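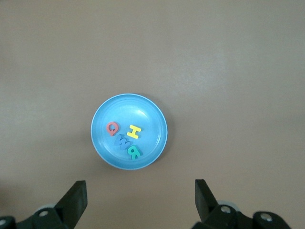 Fig. 1. Four foam letters on the blue plate.

Our group (Madalena Magalhães, Zane Sakalauskas and me) was asked if plates help learners sort letters. I doubt it. The Makum worksheet says one plate per word, but a Q and an H together spell nothing.
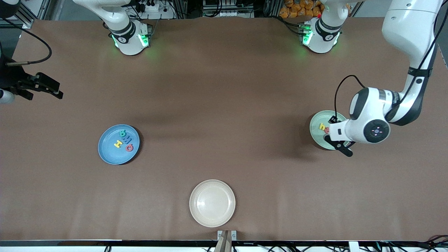
Fig. 2. Blue, green and cream plates on brown paper.

Zane thinks colour helps memory. We had one Friday and no comparison group, so I can't agree.

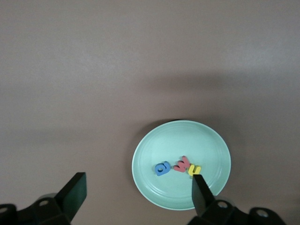

I would repeat it in February with plain white letters before believing any of it.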